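Chapter 4

Sorting and Grouping Household Goods

In this chapter you will learn to
– tell apart a group, a category and a label
– sort a mixed set of packaged goods by more than one rule
– choose a rule that suits the job at hand
– write down a sorting rule so that another person can follow it

Key words: attribute, category, overlap, remainder, sorting rule

Marjatta Suominen ran the stockroom of a small corner shop called Maihi. When she took over, the shelves held 110 different products, and they had been put away in the order in which they arrived. A box of crackers might stand next to shoe polish. Staff who had worked there for years could find most things from memory. A new employee, Valtteri Ojala, could not. On his first afternoon he spent nine minutes looking for a packet of tea that was on the shelf in front of him, behind the dish soap.

Suominen asked Ojala to help her put the stockroom in order. They cleared one shelf at a time onto a table and began by asking a simple question: what goes with what? They did not agree. Ojala wanted to put all the boxes together because they stacked well. Suominen wanted to put all the food together, boxed or not. Both of them were sorting, and both had a rule. The rules were different, so the piles came out different.

This chapter is about rules of that kind. You already use them when you unpack groceries, fill a cupboard or clear a table at the end of the day. Most of the time you do not say the rule out loud. In a shared kitchen, a shop or a storeroom, the rule has to be stated, and it has to give the same result whoever applies it.

4.1 Starting with a mixed set

It is best to start with a small set. A large one hides its problems, and students tend to make piles before they have decided on a rule. Packaged goods work well for practice. They are clean and easy to move, and they differ from one another in several ways at once.
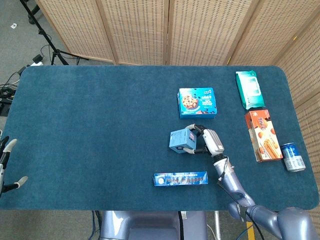 Figure 4.1 A mixed set on a table, with a cookie box, wet wipes, a snack box and a beverage can among the items.

Look first at the wet wipes and the beverage can. Neither is a box. If the rule is "boxes on one side, everything else on the other," they end up together, although one is for drinking and the other is for cleaning. If the rule is "things to eat or drink," the can joins the cookies and the wafer sticks, and the wipes are left over. Color gives another result again. The cookie box is blue and the snack box is orange and white, so a color rule separates two items that a food rule would keep together.

A property that can be used for sorting is called an attribute. Shape, color, material, size and use are all attributes. Some can be judged at a glance. Others call for a closer look: the long blue box in Figure 4.1 is hard to place by use until someone reads the label, but it can be placed by color or shape right away.

An item that fits none of the piles belongs to the remainder. A small remainder is normal. A large one usually means that the rule is too narrow or that a category is missing. Suominen and Ojala had 60 items in their remainder after the first attempt – more than half the stock – and they had to begin again.

Before you read on

1. Gather a set of packaged goods from your own kitchen. Sort them by shape, then by use. Write down which items changed piles.

2. Suggest a rule that would put the two boxes of snacks in Figure 4.1 together and leave the beverage can out.

3. Write your rule in one sentence. Give it to a classmate along with the unsorted items, and compare the result with your own.

Keep your notes from the first activity. You will need them in Section 4.2, where two rules are used on the same set and the categories begin to overlap.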